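## 4. Fitting the printed panels and the hooks

Read this section after the frame has been bolted together and the marble top is seated. If the top still rocks, go back to section 3 and level it first. The panels will not line up along the bottom edge otherwise.

You will need:

- a soft dry cloth
- the hex key from the frame kit
- a steel rule and a pencil
- a felt strip, cut to the length of the back wall
- the hooks, still in their bag

Two people can do the whole job in an afternoon. Efua Sarpong at the Kirgate workshop fits the back panel alone with a pair of padded clamps, but the side panels need someone to hold them.

### 4.1 Before you start

1. Open the panel carton flat on the floor and leave the panels in the room overnight. Card and paper move a little when they come in from a cold van.
2. Check that all the panels carry the same print number. The pink leopard print is 2395. Panels from different print runs can differ in shade.
3. Look at the back of each panel for the arrow. The arrow points up. The rosettes have no obvious top or bottom, so don't judge by the pattern.
4. Wipe the rails and the marble. Dust trapped under the bottom edge lifts the panel.

**Note:** the print will not match across the corners. The rails sit between the panels and the pattern is not meant to run through.

### 4.2 Back and side walls

1. Lay the felt strip along the rear of the marble top.
2. Stand the back panel on the felt and lean it against the frame. Slide it left or right until the gap at each corner post is the same.
3. Fit the screws finger-tight only.
4. Offer up the left panel. The side walls open outwards towards the front, so the front end should stand further out than the back end. If it looks square to the back wall it is in the wrong groove.
5. Repeat for the right panel.
6. Check the line where the back wall meets the top. It should be straight from corner to corner.
7. Tighten the screws a quarter turn each, starting at the back corners and working forward. Go round again until they are all snug.

**Caution:** don't overtighten. The screw heads will mark the print, and the marks do not come out.

If a panel bows in the middle, slacken the screws on that side, press the panel flat with your palm and start again from step 7. Small creases near the rails can be left.

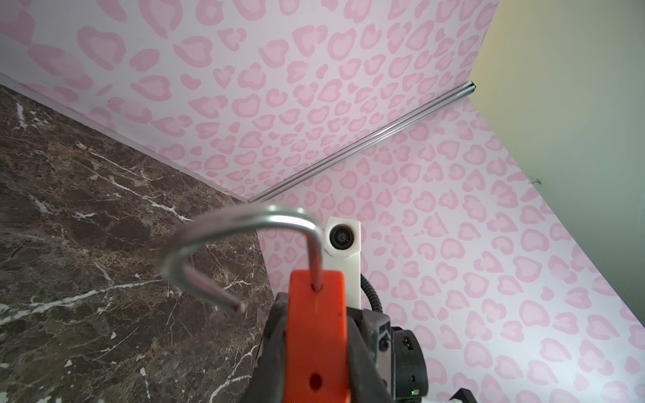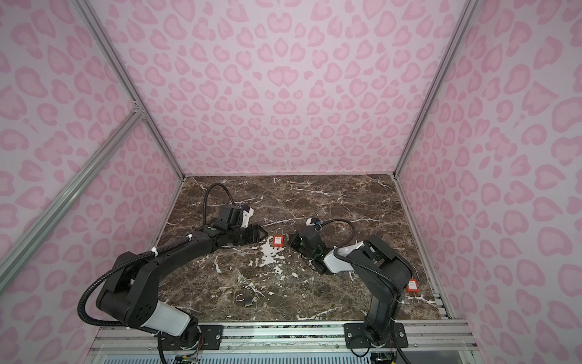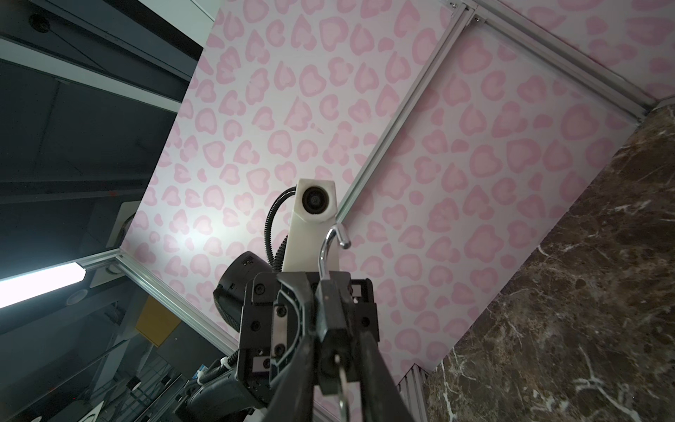

*Loltus surround in pink leopard print.*

### 4.3 Hooks

The hooks are supplied bent to shape and should not be opened out or closed up by hand. Spares come in the Arthur parts bag along with the screws.

1. Tip the hooks out on to a cloth, not straight on to the marble. The cut ends will scratch it.
2. Run a fingertip lightly round each cut end. Set aside any with a burr and take it off with a fine file.
3. Hang each hook over the spare rail with the curve uppermost.
4. Pull down gently. If the hook twists on the rail, turn it round and try again.
5. Leave a hand's width between hooks so that things can be lifted off without dragging on the next one.

Each hook will take up to 200 grams. For anything heavier use the double hook, sold separately.

**Caution:** keep the hook ends away from the printed walls. A hook swung by its load will tear the surface, and a torn panel has to be replaced whole.

### 4.4 Looking after the finish

- Dust the panels with a dry cloth. Do not use spray polish.
- Marks on the print can be tried with a barely damp cloth - dab, don't rub.
- Clean the marble separately and keep the water off the bottom edge of the walls.
- Wipe metal hooks dry if they have been handled with wet hands.
- Check the panel screws again after 7 days, then whenever the bench is moved.

Replacement panels are ordered singly. Quote the print number and say which wall it is for, as the left and right panels are not the same. Orders go to Lempi Juntunen at Trerkulura. The parts desk is shut on Sunday and for the second half of July.

Go on to section 5 for the storage tray.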